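Notes for the Wednesday talk, 10 minutes plus questions. Slides are numbered but don't read the numbers out.

## Start

Good evening. I'm Dirk Grube and I run the breakfast kitchen at Gundavura. Tonight is flatbreads and savoury pancakes for a crowd, made with batter that ferments overnight. There's a handout by the door with the quantities, so no need to write them down.

Ask who has made dosa or a sourdough pikelet at home. Pause for hands. If most have, skip the next paragraph.

A fermented batter is flour or soaked grain, water and time. It goes slightly sour, it fills with small bubbles, and it browns better in the pan than a batter mixed that morning. You do the work the night before and the cooking is quick.

## The basic batter

- Rice and split urad dal, three parts to one, soaked separately for six hours.
- Grind the dal first with cold water until it's fluffy. Grind the rice a bit coarser.
- Mix by hand. Salt goes in now in warm weather, in the morning in winter.
- Leave room in the tub. Mine has gone over the bench more than once.

Say here that a January batter in our kitchen is ready in seven hours and a July one can take 16. Go by the bubbles and the smell. If it smells sharp like vinegar, use it the same day for uttapam with plenty of onion.

Nghiêm, the cafe two doors down from us, makes a rice flour and turmeric pancake with no ferment at all. Mention it for anyone who wants something faster. The flour still needs half an hour to take up the water, and the batter should be as thin as pouring cream.

## Cooking for numbers

Our biggest morning was the Urkport show. We sent out 527 pancakes from two hotplates and 496 of them were plain, so don't spend your evening on fancy fillings. (Wait for the laugh, or don't.)

Points to get through:

- Heat the plate, wipe it with half an onion dipped in oil, then pour.
- Spread from the centre outwards with the back of the ladle. If the batter drags, the plate is too hot. Flick water on it and wipe.
- Lid on for thick ones, no lid for thin ones.
- Stack no more than five or they sweat.

For 100 serves, make the batter in several smaller tubs. A big tub ferments unevenly and it's hard on your back. Set out toppings in the order people will reach for them, with spoons already in. 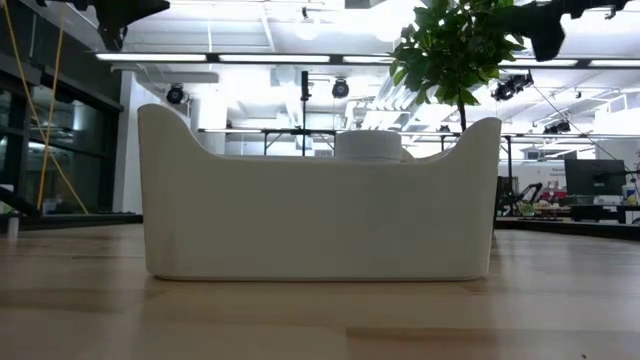
## Toppings

Keep this short, the handout covers it.

Coconut chutney: fresh or frozen grated coconut, green chilli, ginger, roasted chana dal, salt. Blend with a little water. Mustard seeds and curry leaves in hot oil over the top. Make it that morning and keep it in the fridge until you serve.

Tomato and onion relish: cook it down until the oil separates. It keeps for a week in a clean jar. The Cerau version has tamarind and is a good deal hotter - warn people if you put it out.

Cheese for the kids. Grated tasty is fine, added while the second side cooks.

## Questions

Likely ones:

- Freezing the batter: yes, after fermenting, for a month. Thaw in the fridge overnight.
- Blender instead of a wet grinder: yes, in small batches with iced water so it doesn't heat up.
- Gluten: rice and dal have none, but check the asafoetida, as many are cut with wheat flour.
- Non-stick pan: fine, medium heat, and skip the onion wipe.

Hand around the two tubs so people can smell the difference between four hours and nine. Get the lids back on before packing the car.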